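Mostulmont Technical Evenings
Course 12: Robot Handling and Faults
Handout 13 – The slipping grip
Prepared by Efren Dimaculangan, 11/11/22

Please read this before the practical part. The fault comes from our Olmedo exercise in September, in which objects had to be moved between a table and an open box.

The record gives 1,820 grip attempts. In 935 of them the control program, Clikier, reported "object held". When we compared this with the video, we found many reports where the jaws had closed on nothing, or only on a fold of the tablecloth.
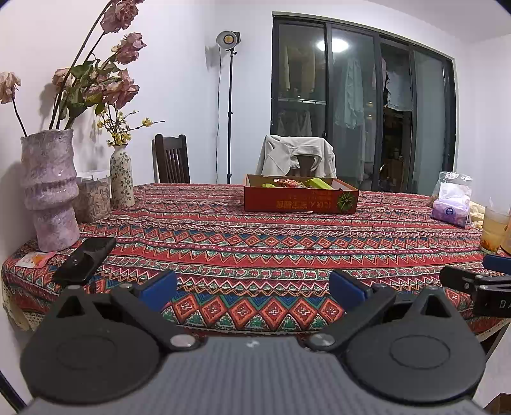

Clikier decides "held" from one value only, the motor current. If the current rises, the program believes there is an object. But the current rises also when a jaw tip presses against the table, or against the wall of a box. The arm then lifts, and the next step begins with a wrong belief.

Such a fault is called a silent failure. No alarm is given and the log looks healthy. I ask you to remember this term – it will return in the Marby exercise.

Soft packages make a second difficulty. A wrapper with air inside gives way slowly, so the current stays low and a good grip can be reported as a miss. 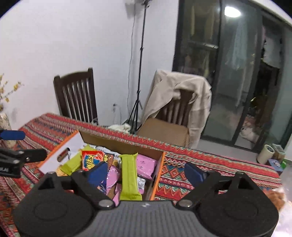
Two corrections were tested. The first one compares the jaw opening with the current: fully closed jaws mean no object, whatever the current says. The second one repeats the check after the lift. We kept both.

Safety rule for the practical: after a wrong report, press stop before you put your hand between the jaws. Do not trust the screen.

To prepare: write down two other situations where the current rises without an object.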